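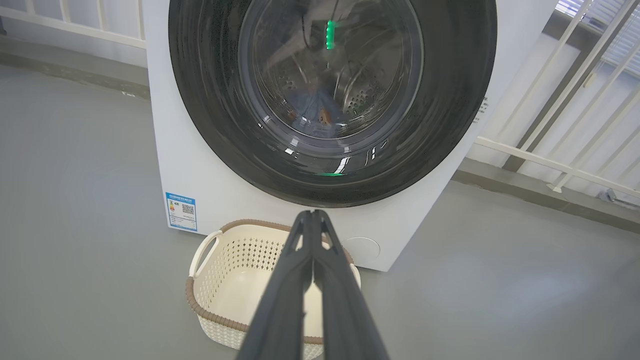 Laundry room tips for working alongside the arm

Notes for staff on both shifts at Cumeck. Last revised September 8, 2020. Replaces the March sheet.

The arm now does the unloading and most of the carrying to the basket. Sorting, stain treatment, dosing and folding remain manual. The tips below cover the points where the two kinds of work meet.

Baskets

Use the rigid plastic baskets only. The soft bags collapse when a finger presses on the rim, and the arm then stops and waits for a reset. Put the basket in front of the door with its long side facing the machine. Leave enough room for the door to swing. A basket pushed hard against the front panel also blocks the filter cover.

Start each unload with an empty basket. Socks left in the bottom from the previous load are the usual cause of mixed orders. Check the handle cutouts for cracks; a cracked handle will hold when lifted by hand and give way when pulled from one side.

Loading

Load to three quarters of the drum. A tightly packed drum washes badly in any case, and the arm has trouble separating one item from the next. Duvet covers must be buttoned before washing. An open cover swallows smaller items and comes out as a single heavy ball, which has to be pulled apart by hand.

Tie apron strings in a loose bow. Put anything with long straps in a mesh bag, and keep mesh bags to two per load.

Door glass and seal

Wipe the glass at the start of the shift with a damp cloth, then a dry one. Detergent film and glare both make it harder for the arm to judge what is left in the drum. Wipe the fold of the rubber seal as well. Coins, hairgrips and grit collect there, and the arm does not look for them.

Before closing the door, turn the drum once by hand and feel behind the lifters. Small dark items are the ones most often missed.

Filter

Clean every 100 loads, or sooner if the water drains slowly. Switch the machine off, set a shallow tray under the cover, and unscrew it slowly. This is a manual job. Pause the arm first at the Releo panel and hang the tag on the switch — the tag stays up until the person who hung it takes it down.

Floor

Keep the floor clear between the machine and the railing. Mop up drips straight away; smooth floors are slippery when wet, and people now walk this route less often, so a puddle can go unnoticed for longer than it used to.

What has changed for staff

Over the trial we logged 3582 loads, of which 47 needed someone to step in at the drum. Most were tangles. Bending and lifting at the door has dropped considerably, and the time has gone to pressing and mending, where there was a backlog. Two points came up at the shift meetings. Folding for long stretches brings its own aches, so swap tasks every 2 hours. Newer staff also get less practice at judging a load by feel, and should unload by hand for part of their first week.

Report faults to Cosimo Pace, with the machine number and the programme used. Write down what was in the drum — "towels and one fitted sheet" is more use than "jammed".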